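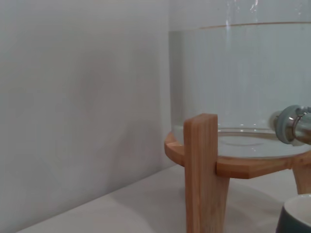
The water dispenser on its wooden stand, with the metal spigot at right.

Nhàn Hứa runs the shared kitchen at Windine, a small office building with 2 floors of tenants. In May she cleared out the plastic cups and the bottled water and put in a glass dispenser. We talked to her about how it's going.

"People drink more water when they can see it," she said. "The old cooler was in a corner and it hummed. Nobody missed it."

She fills the dispenser first thing in the morning, before the tenants come down. The stand was something she insisted on. Without one, she said, you can't get a tall glass under the spigot unless you hang it over the edge of the counter.

The spigot has been the only trouble. "It dripped for the first week – I kept a saucer under it. Then Định took it off and put it back with the rubber ring seated properly, and that was that."

Định Châu, who rents a desk upstairs, said the mistake is a common one. "You tighten by hand. If you use a wrench you squash the gasket, and on glass you're asking for a crack."

Hứa empties the dispenser on Fridays and washes it with a long brush and plain dish soap. The stand gets wiped with a dry cloth and stays out of the sink.

The dry goods went into glass too. She had been keeping tea and sugar in the bags they came in, folded over and clipped. "I like a lid with a handle on it. You can lift it with one hand while you hold the spoon in the other." She replaces a sealing ring when it starts to feel loose, and she lets the wooden lids air out overnight before they go back on. 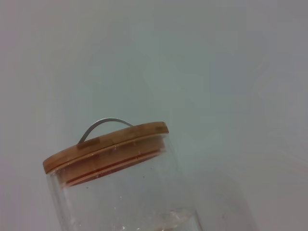
What it cost

The budget for the whole kitchen was $900, and Hứa spent $300 of it on glass. The rest is going toward shelves. "I'd like them up before the summer people arrive," she said. "Định has a drill, so we'll see."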